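Building the Examples First: A Conversation With the Norska Simulation Group

November
By Jonas Marti
Filed under: Research & Practice / Interviews

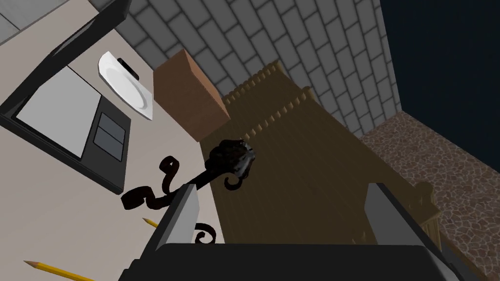

The Norska simulation group prepares training examples for robots that will one day be asked to handle ordinary household goods. Its lead, Kamonchanok Sukprasert, has directed the work since it was a single desk in the Ekel engineering office. She is careful to describe the task as one of collection, with the learning itself left to colleagues elsewhere in the organization. "Our product is a record of someone doing a thing well," she said. "The model is trained on that record, and it can only be as good as what we hand over." Much of the effort goes into the objects. A black ornament made of scrolls and loops, with a rounded finial at the top of a thin stem, is the kind of item the group values, and the view between the open fingers of the gripper shows why. "A box has faces, and you can choose two of them," Sukprasert said. "With a scroll you must decide which part of it you are willing to trust."

Each example begins with an operator, who guides the simulated gripper by means of a handheld controller. The system records the motion of the arm, the opening of the fingers and the view from the wrist. An operator works for two hours at a time and then changes places with a reviewer, who watches the completed attempts and marks each one as accepted, rejected or held for discussion.

Akash Nautiyal supervises that exchange. He came to Norska from a logistics background and admitted that he had expected the rejected attempts to be of little interest. His view has changed. "In the beginning we deleted them," he said. "Now we keep every one, with a note on where it went wrong. A near miss on a thin stem is worth a great deal to the people downstream, provided that it is labeled as a miss."

The labels were a source of disagreement for much of the first year. Reviewers used the word "slip" for several different events, including cases in which the gripper had never closed on the object at all. The group now works from a list of six terms, each with a written definition and a short clip. Nautiyal said that agreement between reviewers improved once the list was in place, although he declined to provide a figure before the group's own report is published.

The surroundings are assembled by a tool called Tuvero, which draws furniture, surfaces and loose items from a shared library and arranges them according to rules set by the staff. The results can be unusual. A kitchen counter with a cooktop may stand beside a brick wall and a floor of cobblestones, with a cardboard box nearby and pencils left on the countertop. Kristaps Uibo, who maintains the library, regards this variety as necessary. "If every counter is tidy, the model learns that the only thing on a counter is the thing it wants," he said. "We would like it to learn to look."

Uibo acknowledged that there are limits. Tuvero will sometimes place an item where no arm could reach it, and such arrangements are removed before an operator is assigned. Surface friction is another concern. The library came with default values that treated painted metal and bare wood as nearly the same, and three weeks were spent correcting them. "It is slow work and there is little to show for it at the end," Uibo said. "The grasp looks the same on the screen. The numbers behind it are different."

The question of how well simulated examples carry over to physical machines was put to Sukprasert directly. She replied that the group makes no general claim. A portion of each batch is repeated on hardware at the Ramanauskas laboratory, where Apolinar Galindo's team attempts the same grasps with real objects of similar shape. Galindo reports back in writing every six weeks. His most recent letter, which Sukprasert read aloud in part, noted that tall, narrow objects tended to turn in the fingers more than the simulation had predicted.

"We were glad to receive that," she said. "It told us which examples to collect next."

The next batch will concentrate on items with curved or open outlines – handles, hooks, brackets and decorative pieces – and operators will be asked to approach each from more than one side. Nautiyal is also revising the guidance given to new staff, who often close the gripper too soon. He has asked them to pause before closing and to keep the pause in the recording. Whether it should remain in the final training set is still under discussion between Norska and Ramanauskas, and the existing recordings will be left unedited until the two groups have settled the matter.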